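Snack Basket Service – Frequently Asked Questions
Plilent Office Supply, Satach Building

These answers apply to the shared snack tables on all floors of the Satach building. Questions not covered below go to Meifang Liao at the service desk.
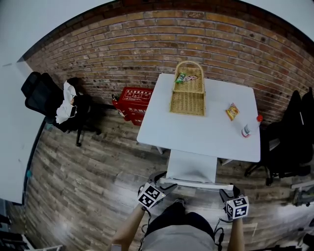

The service consists of one basket per table, restocked on a fixed route. Tenants are billed by floor, and individual items are not charged at the point of use.

What is included in the service?
Delivery, restocking, removal of expired items and replacement of worn baskets. Tables are supplied by the building and remain building property. Cups, napkins and hot drinks are under a separate contract.

What goes in the basket?
Sealed, single-serving packets only: crackers, chips, nuts, dried fruit, candy. Each packet must carry its own date and ingredient label. Loose food, homemade food and anything that needs refrigeration are excluded.

Can bottles be kept in the basket?
No. A full bottle is heavy enough to crush packets and can tip a lightly loaded basket when it is pulled out. Bottles are to be stood upright on the tabletop, cap tightened. A bottle found lying on its side is set upright during the restocking visit and checked at the cap. If the seal is broken it is thrown out.

What happens to packets left on the table outside the basket?
They are returned to the basket if sealed and in date. Opened packets are discarded. A crinkled wrapper is not in itself grounds for disposal – the test is whether the seams are closed.

Why wicker?
Woven baskets let crumbs fall through, weigh little and do not scratch a white tabletop the way wire does. The drawback is cleaning. Wicker holds dust between the strands and cannot go through a dishwasher.

How is a basket cleaned?
Empty it, turn it over and tap out the crumbs. Brush along the weave with a dry, soft brush, then wipe with a damp cloth and mild soap. Let it air-dry completely before refilling, away from heaters, which make the strands brittle. Baskets with broken strands on the rim should be reported, as the ends can pierce thin packaging.

Which way should the basket face?
If one end is higher than the other, the high end goes toward the back of the table and the low end toward the user. Taller packets stand at the high end. Keep the front edge of the table clear.

How much can a basket hold?
The limit is volume. No packet should stand above the rim at the low end. On lightly used floors a basket is deliberately kept part-filled to reduce expired stock.

How often are baskets restocked?
Standard floors are visited twice a day, at 9:30 a.m. and 2 p.m. The morning visit is a full check of dates and seals. The afternoon visit is a top-up only. The route currently covers 125 tables.

Can we move the table?
Within the same room, yes, provided the new position does not obstruct a fire extinguisher, a fire cabinet or the path to either. The same applies to chairs, boxes and coats. Pedestal tables should be lifted by two people holding the base and column; lifting by the top alone loosens the column fixings. Dragging marks plank flooring.

May chairs be left at the snack table?
Office chairs on casters should go back to their desks after use. Cloths, jackets and bags left on a chair are not handled by restocking staff.

How are allergens managed?
Nut products are packed in sealed packets like everything else, but share the basket with other items. A floor may request nut-free stock in writing. The change takes effect at the next morning visit, after the basket has been emptied and brushed.

Who supplies the stock?
Omoregie supplies savory items and Dranis supplies sweet items. Substitutions are made within the same category when a line is out of stock.

What does the monthly report show?
Packets placed, packets expired and packets discarded, by floor. In September 2,301 packets were placed against a monthly ceiling of 3,000. Floors that want a higher allocation should apply before the report closes.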